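机器现在能做家务和店铺里的杂活吗?
课程项目报告
作者:Vilho Vainio
2018年5月28日 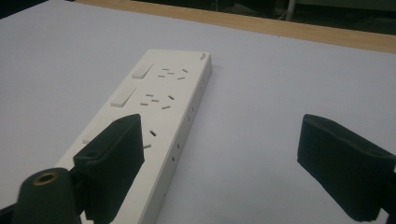

我的项目从一个小问题开始:下班以后,店里的桌子能不能让机器来收拾。我在 Nutis 打过工,那是一家卖灯具和小电器的商店,每天关门前要把展示桌上的东西放回原位,把插座的开关关掉。这个工作对人来说很无聊,可是对机器来说,我觉得比搬箱子难得多。拿白色的长排插来说,它放在浅色的桌面上,颜色和桌子很接近,夹爪的两个黑色软垫手指要从两边靠近它,而开关和插孔都在上面那一面,侧面还有一排小孔。手指放的位置不同,就会挡住不同的开关。所以“拿起来”和“关掉”应该看成两个任务,我在报告里也把它们分开写。

一、问题和方法

老师要求我们选一个具体的场所,不要写“未来的机器人”这样太大的题目。我选了两个地方:Nutis 商店,和我住的学生公寓 Flirndale。我先把两个地方每天要做的杂活写成一张表,一共23种,然后按照动作分成4类:拿放、擦洗、整理软的东西、操作开关和门。

每一类我都问三个问题。机器能不能找到这个东西?能不能抓住它,又不弄坏它?做错的时候,它自己知道不知道?第三个问题是我后来加上的,起因是一次和店长的谈话。她说慢一点没有关系,她担心的是早上开门时才发现有一件事没有做。

二、拿放

这一类的结果最好。我们用课程实验室的机械臂 Plaltar 做了28次拿放试验,东西有杯子、纸盒、遥控器和排插。杯子和纸盒很少失败。排插的困难比较多,它又长又窄,如果抓在一头,另一头就会往下垂,放下的时候方向也变了。如果抓在中间,结果会好一些,但是程序必须先知道哪里是中间。有时候排插的一部分被别的东西挡住,程序就把它当成比较短的物体。

软垫对抓取有帮助。没有软垫的时候,光滑的塑料容易滑。有了软垫以后手指变厚,在很窄的地方就放不进去。我没有找到两个都满足的办法。

三、操作开关

按一个翘板开关,人只用一个手指,眼睛可能都不看。夹爪的手指很宽,按一个开关时容易碰到旁边的插孔或者开关。我试过把夹爪合起来,用一个角去按,这样面积小一点,可是力气不好控制,排插会在桌上移动。后来我用胶带把排插固定,按起来稳定很多。但是商店里的排插不会都用胶带固定,因此这个结果我没有算作成功。

还有一个判断的问题:开关是开还是关,从上面看差别很小,白色的开关尤其难看清楚。我认为在商店里,更简单的办法是给整张桌子装一个定时器,不用机械手。这个想法和我的题目有一点矛盾,不过我应该写出来。

四、擦洗和软的东西

这两类我没有做试验,只做了观察和访谈。公寓里的同学最想交给机器的是洗碗和叠衣服。洗碗已经有洗碗机,剩下的工作是把碗放进去和拿出来,其实也是拿放。叠衣服更难,衣服每次的形状都不一样。擦桌子看起来容易,可是机器要先把桌上的东西移开,擦完再放回去。

五、费用

我参考了同学 Lappalainen 小组的计算方法,只算店员关门时花的时间。按照我的记录,Nutis 一个月的关门整理一共用了563分钟,记录是在一月做的,那个月顾客比较少。这个时间不长,买一台机械臂对这样的小店不合算。如果是有很多展示桌的大店,结果可能不同,但我没有数据。

六、我的看法

对于形状固定、位置大概知道的东西,机器已经可以帮忙,前提是旁边有人检查。对于开关、布料和很乱的桌子,我认为现在还不行。我的试验次数少,桌面也比真正的商店干净,所以成功率应该比实际情况高。下一步我想在桌上放更多的东西,再换一种更窄的手指,重新做排插的部分。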